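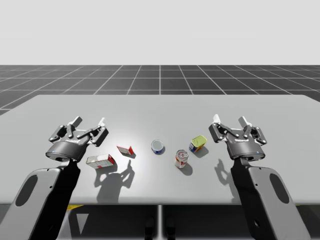

4. Planejamento de compras e orçamento da célula bimanual

Figura 3. Célula bimanual em simulação: dois braços com garras paralelas, um de cada lado da mesa, e cinco objetos de mercearia entre eles.

Confesso que, quando comecei este projeto, achei que a seção de orçamento ia caber num parágrafo. Não coube. Passei mais tempo discutindo frete e prazo de entrega do que ajustando controlador, e acho que vale contar como chegamos à lista final, até porque quase todo artigo que li sobre manipulação bimanual pula essa parte (e eu teria agradecido muito se alguém tivesse escrito!).

A decisão que mais pesou foi simular antes de comprar. Montamos a célula da Figura 3 e fomos mexendo na distância entre as bases, no tamanho do tampo e na posição dos objetos – caixas, latas, uma lata redonda mais baixa – até termos uma ideia razoável do espaço que os dois braços disputam. Só depois pedimos preço. Testamos 34 disposições e ficamos com 6, todas com os braços frente a frente e a mesa no meio.

4.1 Cotações

Pedimos propostas a três fornecedores. A Brorance oferecia o par de braços com as garras já incluídas e prazo de 10 semanas. A Esham tinha o braço mais barato, mas vendia garra, cabo e licença em separado, e a soma final passava a da Brorance. A Magesa respondeu rápido e com boa documentação, só que o contrato de manutenção obrigatório comia uma fatia do orçamento que a gente queria guardar para dedos de reposição. As três propostas valiam até 15 de fevereiro de 2026, o que nos deu uma pressa meio desconfortável no fechamento.

Meu colega Nikau Bright defendia comprar um braço só e deixar o segundo para o ano seguinte. Eu entendo o argumento, e ele quase me convenceu. O problema é que uma parte grande das nossas tarefas envolve passar um objeto de uma garra para a outra, e com um braço sozinho a gente ficaria parado justamente nesses ensaios. Fomos de par.

4.2 O que costuma ficar de fora da planilha

A mesa. Parece bobagem, eu sei, mas um tampo rígido na medida certa levou mais de 18 dias para ser cotado, e os suportes das bases foram outra novela. Incluímos também as pontas dos dedos como item de consumo, um segundo jogo de cabos e uma verba pequena para repor as embalagens usadas nos testes – lata amassada muda de forma e atrapalha a comparação entre ensaios.

O pedido final foi para a Brorance, com instalação prevista para maio no laboratório de Nerham. A mesa vem de outro fornecedor e o frete dela ainda está em negociação, por isso aparece como estimativa na Tabela 2.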